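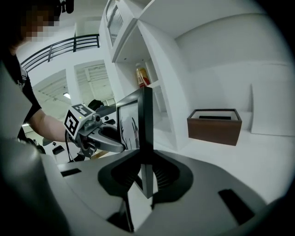
24 September 2023

Sunday in the lab, which I swore I wouldn't do again, but the building is quiet and I wanted the marker question settled before Hanna gets back.

So, the two-gripper tracking. Up to now we've let each hand-held gripper work out its own pose from its own camera and then lined the two tracks up afterward by timestamp. Fine for single-hand stuff, lousy for handovers, where the left and right fingers end up passing through each other on replay. Gertraud's idea was to use the marker cubes to tie one gripper to the other whenever one can see them, and only fall back on the separate tracks when it can't. I was skeptical (sorry, Gertraud!) and it works really well.

Ran 15 handovers with the old method and 15 with hers, same object, same start spots. On replay the old way botched 3. Hers botched 2, which sounds like nothing, except both of hers were my own fault for turning my wrist so far over that no marker was facing the other gripper. Need way more runs before I say that out loud to anyone at Nowicki.

Longest stretch without a marker sighting was 373 ms. Dreris bridges that okay if I'm moving slowly. If I'm moving fast it jumps when the marker comes back, and you can see the jump as a little hiccup in the trajectory plot. Tried smoothing it, made it worse, took the smoothing out again.

Other stuff:
Glossy finger plates. I keep wondering if a marker reflected in one could get picked up as a real one. Didn't catch it happening today but I only skimmed the detections. Gertraud, do you still have the matte tape from June?
The offset file in the Kindis folder is the OLD one. Use the one in my folder till I fix it.
Logs are copied over, replay videos still rendering.

Tomorrow: same thing again with fast handovers, and somebody other than me holding the grippers.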